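Mesa verde, tela verde: galería de un método para ordenar papeles

Publicado el 22 de enero

Reconozco que llegué a esto con pocas ganas. El método Feris para ordenar libros y papeles promete, según su folleto, «una mesa que piensa por usted», y a mí las mesas que piensan me dan pereza. Se trata de extender un mantel de cuadrícula, poner un fondo liso detrás y colocar encima lo que uno tenga pendiente, siempre siguiendo las líneas. El juego completo lo vende Rulldale y cuesta 80 euros, por dos telas y un cuadernillo de 13 páginas, de las cuales 7 son márgenes generosos y frases motivadoras.

En esta galería va lo que he ido reuniendo sobre el asunto desde agosto. No todo lleva foto. Cuando no la hay, dejo la nota suelta, que a veces dice más que el propio folleto.

1. El cuadernillo

Papel grueso, letra grande. La primera instrucción es respirar. La segunda, vaciar la mesa por completo y no volver a poner nada «que no merezca un cuadrado». Intenté aplicar el criterio al recibo de la luz y no supe qué contestar.

2. La regla de los montones

Cada montón debe llevar el libro más fino arriba y el más grueso abajo. Para eso, con perdón, no hacía falta una cuadrícula: lo hacía mi abuela en la mesa del comedor con un hule de flores. Los papeles sueltos, dice Feris, van «integrados en el conjunto», fórmula bastante elegante para decir que se quedan donde estaban.

3. La mesa montada
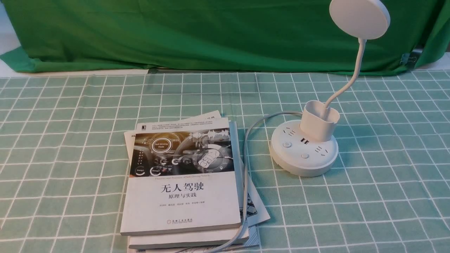 Un montón de dos libros con sus papeles, el grueso debajo y encima uno sobre vehículos sin conductor, con el título en chino. La tela verde del fondo se sujeta a la derecha con una pinza oscura de oficina.

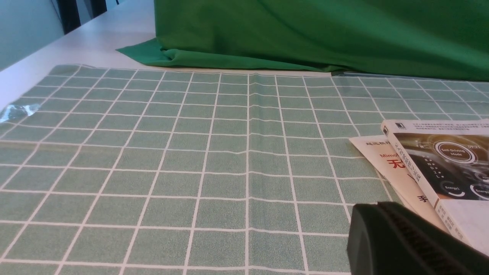
El mantel, con su pliegue de haber estado doblado y un trocito arrugado de plástico transparente o cinta a la izquierda. Las líneas del centro van un poco onduladas; el folleto las prometía rectas.

4. Lo del planchado

El cuadernillo recomienda planchar el mantel «a temperatura suave» y guardarlo enrollado. Es un consejo sensato y sospecho que casi nadie lo sigue. Rulldale lo envía doblado en un sobre, de modo que la primera marca viene puesta de fábrica. Escribí para preguntar si vendían el tubo. Lo venden, aparte.

5. El fondo, otra vez

Sigo sin entender del todo la función de la tela de atrás. Feris sostiene que «elimina el ruido visual» y ayuda a decidir qué se queda y qué se va. Puede ser. Yo he probado una semana con ella y otra sin ella, y los papeles que no quería mirar tampoco los miré con fondo. Además ocupa sitio y siempre acaba con arrugas. Si alguien la usa para hacer fotos de libros que quiere vender, ahí sí le veo utilidad, aunque una sábana sirve igual.

6. La competencia

Stultalard tiene un mantel parecido, en gris, sin fondo ni cuadernillo. Los cuadros son más pequeños y se cuentan peor. Ferreira vende una lámina rígida que no se arruga pero resbala: puse tres tomos de enciclopedia y al apoyar el codo se fue todo al suelo. Ninguna de las dos casas habla de respirar, y eso se lo agradezco.

7. Los 3000 papeles

En la contraportada se asegura que con este sistema se clasifican 3000 papeles en un fin de semana. No dice de qué tamaño, ni entre cuántas personas, ni si después se encuentra alguno. Pregunté también por esto y me mandaron otra vez el folleto.

Lo que me quedo, de momento: el mantel, que es agradable al tacto y evita rayar la mesa. El fondo lo he devuelto al cajón. Si alguien ha conseguido que le admitan la devolución de una sola de las dos telas, que lo cuente en los comentarios, porque en las condiciones no lo encuentro.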